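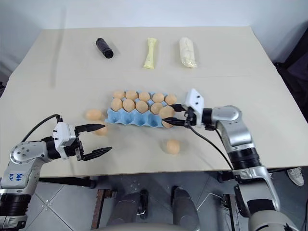 Asness to Paisan on-demand bus: second progress report to the Pralus Fund

Prepared by Philomena Horgan

Where we are

The bus is running. It leaves the stand at Asness when someone has booked it and stays put when they haven't, and it has done this every weekday since the last report. The grant is being spent at the rate we said it would be. On paper that makes this a project on track, and the form you sent has a green box for it. I have left the box blank and would like to explain why.

The headline number

In this period the bus carried 311 passenger journeys. You will see that figure in the operator's own summary, where it is called "strong and growing demand". It is higher than the figure in the first report, so growing is fair. I am less sure about strong.

When I went through the booking records by name, 18 people made most of those journeys. They are good customers and the bus clearly matters to them. Several told me they used to get a lift from a neighbour or took the school service back when it still accepted the public. What we can't show is that many of them were stuck at home before, and that was the whole case we made to you. A person who has swapped a lift for a subsidised bus may be happier and more independent, and I believe some of them are, but the application talked about isolation and I don't want to claim we have dented it on this evidence.

There is also the matter of how a journey is counted. Clinivau, who supply the booking system, count a return trip as two. So did we in the application, so the comparison holds, but anyone reading 311 as people getting out of the house should halve it in their head.

Booking

The application promised booking by app and by telephone. The app works. It asks for a postcode, offers a time and sends a text. Clinivau's first version would not accept house names, and half of the Paisan side of the valley has no house numbers. They fixed that after we had complained twice. They have since offered us an upgrade which predicts demand. I asked what it would predict from, given how few passengers we have, and have not had an answer I could follow. We have turned it down for now.

The telephone line is another story. It was meant to be the fallback and it has become the main way in. Thirteen bookings made by phone were lost or put down for the wrong day, all of them in the first weeks, when calls went to a shared line and whoever picked up wrote the details on a pad. Calls now go straight to the depot and are typed in while the caller waits. I have not found a lost booking since the change, but people who were left standing at the roadside have long memories and two of them have told me they won't try again.
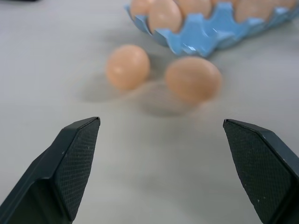

Opening hours are still a problem. The line shuts at four, and anyone wanting the first bus on Monday has to remember to ring on Friday afternoon. The operator says later hours would cost more than they would bring in. That may be right. They have not shown me the sums and I have asked for them.

Publicity

We printed 100 posters and leaflets between the two ends of the route, and most went up in shops, the surgery and the bus shelters. I doubt they did much. When I asked passengers how they had heard of the bus, nearly all said another passenger had told them. The glossy folded version cost the most and I have yet to see anyone holding one. We will not be reprinting it.

The launch day in the first report was described as a success. It was well attended. I have compared the sign-up sheet from that day with the booking records and very few of the names turn up again, so I would treat launch days with some care if other projects ask you to pay for them.

The timetable question

The surgery at Paisan has moved more of its appointments to the early morning. Our bus does not reach Paisan in time for them. This was raised by passengers in the first month, and the operator's view was that it would settle down. It hasn't. An earlier start means a longer driver shift, or a gap in the middle of the day when the bus is parked and the driver is at home.

We would like to try the second of these. It will annoy the lunch club, who use the midday run and have said so plainly. I can't see a version that pleases both, and I would sooner test the early run and find out that it is empty than go on being told by each side that theirs is the popular one.

Money

Spending on fuel and driver hours is in line with the budget. Maintenance is under, which I would not celebrate, as the bus is due new tyres and the heater is noisy. Fares are well below the forecast. The forecast assumed that a fair share of passengers would pay the full adult fare. Most travel on a pass, and what we get back per pass journey is less than we were led to expect. I think the forecast was hopeful from the start and I signed it, so some of that is mine.

If nothing changes, the service will need a subsidy for as long as it runs. The application said it could "move towards covering its own costs". I would like that wording dropped from anything published about the project.

What we plan to do next

Start the early run, with the midday gap, and keep it going until December.

Ask every regular passenger how they made the same trip before the bus existed, and write down the answer even where it does us no favours.

Get the operator's costings for a later phone line.

Ring the people who booked once and never came back. There are more of them than I had assumed.

What we would like from you

We are not asking for more money in this period. We would like permission to move the unspent publicity budget across to driver hours, which would pay for most of the early run. We would also like the target for new passengers replaced with one for repeat journeys by people who have no car in the household. It is harder to meet and we may well miss it, but I would know what it meant if we hit it.

The booking records are available with names removed, and I am happy to go through them with whoever reads this.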